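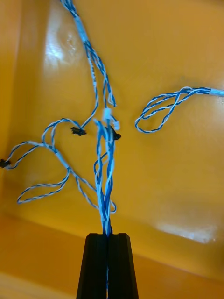 Blue and white, twisted together, with the connectors doing as they please.

I have now been on enough factory visits to know that the biscuits are served before the tour, when you are still easy to impress. Geltero put out good ones for its open day on 2022-07-12. I ate two and was ready to believe anything about wire.

Geltero makes up harnesses, the bundles that get stuffed inside other people's equipment and forgotten until something stops working. Our guide was Huw Gwynne, who has been there 5 years and told us the building holds 3,000 spools. I took his word for it.

He was at his best on twisted pairs. You wind two conductors around each other so they pick up less interference, and then you spend the rest of your working life untangling them from their neighbors. The blue-and-white harness had plugs in white and in black, and sleeves over parts of the cable. Huw can tell which plug goes where at a glance. I had a go at following one pair back from its connector and ended up on a different cable.
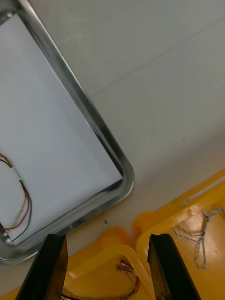 Red, black and yellow on the steel tray, with twisted cord in the yellow bin next door.

The sorting tables were my favorite stop. I liked the sheet of white paper laid in the tray, like the liner under a better class of pastry. Grigoris Rallis, who was with our group and once worked in cable himself, asked whether a knot like the one in the yellow bin ever came out by itself. Huw said they were still waiting.

The shop sells offcuts by the bag. I bought one, have no use for it, and it is already in a knot on the kitchen counter. The next open day is in December. Parking is behind the building and the turn is easy to miss.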